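About Twal

7 min read

We write rules for robots. More exactly, we write the plain, shared rules that people use when they test a robot arm, record what it did and tell somebody else about it. Our little outfit started in Vadstead with two people and a very long list of complaints, and the list has been the best thing that ever happened to us!

Qusai Rawashdeh and Hanan Issa had been working on the same gripping problem in separate labs. They compared results one February and found that the numbers could not be compared at all. One lab called a grasp good when the fingers closed on the object. The other wanted the object lifted and held. Both were perfectly sensible, both were written up as "success," and neither report said which was meant. So they sat down and wrote one page of definitions, mostly for themselves, and then other people started asking for it.

That page has grown into the Twal Handbook, which now has 157 rules in 13 chapters. Some are one line long. A few run to a page, with worked cases, and we are always trying to make those shorter.

What we do all day

Most of our week goes to reading other people's test plans (we love this, send us yours). A lab or a small company shares a plan before the work starts, and one of us goes through it with the Handbook open and sends back notes. We don't give out grades or badges. If a plan has a gap, we say where it is and point to the rule that covers it, and if the Handbook has a gap we say that too and open a change.

We also run practice sessions, both in simulation and on real arms. Miyuki Ebihara leads the simulation side. She came to us from Litby, where she spent years building virtual test rooms, and she has strong feelings about shadows. Her chapter on rendered scenes is the one people write to us about the most. Lights, surface textures and camera placement all have to be written down before the first run, and they have to be kept with the results, in the same folder, under the same name. It sounds fussy until you try to repeat a test from last year!

Jamshid Ranjbar looks after the work on physical arms, including stop buttons, speed limits, floor markings and who is allowed to stand where. His rule of thumb for new members is to read chapter 2 twice before touching anything. Hanan Awad edits the whole Handbook and answers most of the mail. Yes, we have two Hanans. Write "Hanan A." or "Hanan I." in your subject line and you'll get the right one — usually.

A few rules we care about a lot

Say what counts as done, in words, before the first run. Write it so that a person who has never met you could watch the recording and agree.

Keep the failures. A dropped part, a missed reach, a run that was stopped early: all of it stays in the record with the same care as the good ones. We ask for a short reason next to each, and "don't know" is a fine reason.

Name objects by what can be seen. If an object in a scene is a white box with a red panel, then call it that, in the log and in the report, every time. Pet names creep in fast, and six months later you have three names for one thing and a very confused new colleague.

Label simulated pictures as simulated. Always, even when it seems obvious, and even in a slide deck for your own team. Pictures travel a lot further than the captions under them, so our members put the word in the caption and in the file record as well.

Check the view before you trust it. Look at what the camera shows of the object and of the gripper, and note down anything that is only partly visible. Hard shadows get a note too. A panel in one flat color can look like two under a strong light, and a program that sorts by color may care very much.

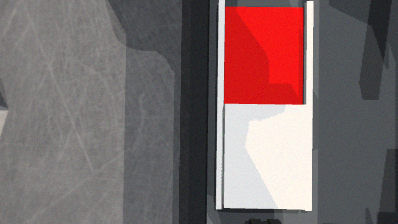 Simulated view: white object with a red panel, gripper tips just showing at the bottom.

How a rule gets made

Anyone can suggest one. You send us the problem first, with the test that went wrong or the report you couldn't make sense of, and we work on the wording together. The draft goes out to our 29 member groups and they try it in their own work for a while. Then we meet, argue, trim it and vote. Handberg, our oldest member group, still holds the record for the most rules suggested and also for the most rules voted down, and they are proud of both.

Old rules can go, too. We took out a whole section on file naming last time, and the Handbook is better for it.

Come and join in

Students are very welcome, and so are hobby builders and people who run one arm in the corner of a workshop. Reading the Handbook costs nothing, and open calls start at 4 p.m. Vadstead time. Bring a test plan, a half-finished one if that's what you have, and we'll go through it with you.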